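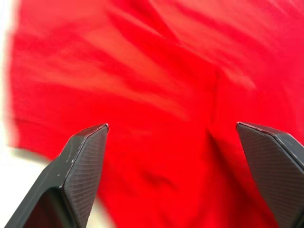 Call for Participants: Community Theater Costume Residency

The Cadcombe Center for Performing Arts invites applications for its Costume and Wardrobe Residency, a paid program for early-career costume makers, stitchers and wardrobe assistants. The residency is based in the Center's workrooms on Athumani Street and supports the fall production season.

About the Center

Cadcombe is a producing theater with two stages, a rehearsal hall and a shared costume shop. The shop builds and maintains clothing for the Center's own productions and lends from its stock to schools and amateur companies in the county. The main stage seats 279. The studio is used mostly for new plays and for the youth company.

The costume shop is led by Shabani Rotich, Head of Wardrobe. Residents report to the Head of Wardrobe and work alongside two staff stitchers and a part-time dyer.

The Residency

Residents take part in the full cycle of a production, from first fittings through strike. Most of the work is practical. Each resident is assigned to one main stage production and one studio production and is expected to attend the technical rehearsals for both.

Duties include:

Cutting and sewing garments from patterns supplied by the shop
Altering and repairing stock costumes
Assisting at fittings and keeping the fitting notes up to date
Preparing quick-change rigging, including snaps, magnets and hook tape
Laundering, pressing and steaming during the run
Working as a dresser for at least one production
Returning borrowed and rented items at the close of each show

Residents also complete one independent project during the term. Past projects have included a set of padded undergarments for a touring comedy, a study of collar shapes in the stock collection and a repair guide for beaded bodices. A materials allowance is provided, and finished work remains with the resident unless it is built for a Center production.

Schedule and Hours

The residency begins in July and lasts 18 weeks. Residents work 30 hours per week. Shop hours are Monday through Friday, 9:30 a.m. to 5:00 p.m., and residents agree on their regular days with the Head of Wardrobe at the start of the term. During technical weeks and performances, evening and weekend calls are required and daytime hours are reduced to match. A call schedule is posted in the shop before each technical week.

Stipend and Support

Each resident receives a stipend of $900 per week, paid every two weeks. The Center does not provide housing, but a list of local hosts with rooms to rent is available on request. Residents receive two complimentary tickets to each production and may use the shop's machines for their own work outside shop hours, once they have completed the safety orientation.

The shop is equipped with industrial straight-stitch machines, sergers, a walking-foot machine, gravity-feed irons and a dye vat. Residents should bring their own shears, thimble and small hand tools. Safety glasses, gloves and respirators for dye work are supplied.

Who May Apply

Applicants must be at least 18 years old and authorized to work in the United States for the length of the term. A degree is not required. The Center welcomes applications from people who have learned their skills in a family business, a tailoring or alterations shop, a community group or through their own practice.

Applicants should be able to:

Operate a domestic or industrial sewing machine with confidence
Complete basic hand finishes, including hems, closures and darning
Read a commercial pattern and take a full set of measurements
Work calmly and discreetly with performers in fitting rooms and backstage
Lift and carry up to 30 pounds, with or without reasonable accommodation

Experience in millinery, knitwear or leatherwork is helpful. Please mention it in the application even if it is limited.

How to Apply

Applications are accepted in writing only. Please submit the following:

A letter of no more than two pages describing your experience and what you hope to work on
A current résumé
Photographs of up to six pieces of your own work, with a short note on each stating which parts you made yourself
The names and contact details of two references

Group projects may be included in the photographs – please be clear about your role. Sketches are welcome but do not take the place of finished pieces.

Materials should be addressed to Elibariki Chege, Residency Coordinator, and may be mailed or left at the stage door during box office hours. The Center cannot return printed portfolios unless a stamped envelope is enclosed. The closing date for applications is the last business day of June 2019.

Selection

Applications are read by the Head of Wardrobe and the Residency Coordinator. Shortlisted applicants are invited to a half-day visit, which includes an interview, a tour of the shop and a short sewing task. Fabric, thread and a machine are provided for the task. Travel costs for the visit are reimbursed up to a fixed limit, which is stated in the invitation. Applicants who live more than three hours away may ask to be interviewed by telephone and to complete the sewing task at home.

All applicants will be told of the outcome in writing. The Center is unable to give individual comments on applications that are not shortlisted.

Equal Opportunity

The Cadcombe Center is an equal opportunity employer. The costume shop and both dressing room corridors are on the ground floor, and the stock room is reached by elevator. Applicants who need an adjustment at any stage of the process – large-print forms, additional time for the sewing task or an interpreter – are asked to contact the Residency Coordinator before submitting their materials.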